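Pegboard

Pegboard is a sheet material with evenly spaced holes that accept pegs, hooks, brackets and other fittings. It is used in workshops, kitchens, shops, classrooms and garages to store or display objects. The term covers boards made of hardboard, plywood, steel, aluminum and several kinds of plastic. In everyday use it may also refer to the finished storage panel together with its fittings. Related names include perforated board and, in some store-fitting catalogs, hole panel.

Materials

Perforated hardboard is the most familiar form. Hardboard is made by pressing wood fibers under heat into a dense, thin sheet, which is then punched or drilled. Untreated hardboard swells in damp rooms, and many makers seal both faces or supply the board with a painted or coated surface. Repeated loading can widen the holes over time, after which hooks begin to lean or fall out when a tool is lifted away.

Steel and aluminum boards carry heavier loads and keep their hole shape longer. Their edges are often folded back to form a shallow tray, which stiffens the panel and holds it clear of the wall. Plastic boards are light and easy to wipe clean. They are common in kitchens and children's rooms, although thin grades may bow when weight is placed near the middle of a wide span.

Hole patterns

Holes may be round, square or slotted. They are set out either in a square grid, with each hole directly above the next, or in staggered rows, in which alternate rows are shifted by half a space. The square grid is more widely used for tool storage, as it makes it easier to line up brackets that need two or more points of support. Staggered patterns place the holes closer together along the diagonal and are often chosen for display work.
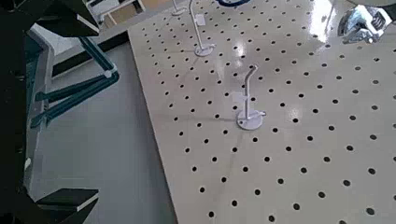 Cream-colored pegboard with staggered round holes and a white hook stand.

In the United States, boards are commonly sold with holes one inch apart. Hooks made for one hole size may fit loosely or not at all in another, and fittings for slotted boards generally cannot be moved to boards with round holes. Buyers replacing part of an older installation are usually advised to take a hook along as a sample.

Fittings

The simplest fitting is a bent wire hook with a short upturned end that passes through one hole and rests against the back of the board. Longer hooks, loops, bins, shelves and tool rests work on the same principle but may use several holes. Locking fittings add a clip, a screw or a plastic plug to keep the hook from lifting out.

Installation

A board fixed to a wall needs an open space behind it to receive the ends of the hooks. This space is normally provided by wood strips, spacers or a metal rail. Strips are placed along the edges and at regular points across the width, and are fastened to the wall studs where possible. Screws are driven with washers to spread the pressure over the surface. Metal panels with folded edges can be fixed directly to the wall.

Use in stores and schools

Retail stores use pegboard for small packaged goods such as hand tools, stationery and sewing supplies. Freestanding display units may carry boards on both sides.

The Stovthorpe Trade School, where pegboard is used in teaching shops, keeps a reference collection of panels and fittings assembled by the instructor Ľudovít Vondráček. Its printed catalog, known as the Index, lists 686 fittings by hole size, shape and material. The collection is open to visitors by appointment each April.

Tool outlines

Many workshops paint or draw the outline of each tool on the board behind its hook. The outline shows where the tool belongs and makes a missing item easy to notice. Some workshops use cut vinyl shapes instead of paint so that the layout can be changed.

See also

Hardboard
Perforated metal
Slatwall
Tool storage
Workbench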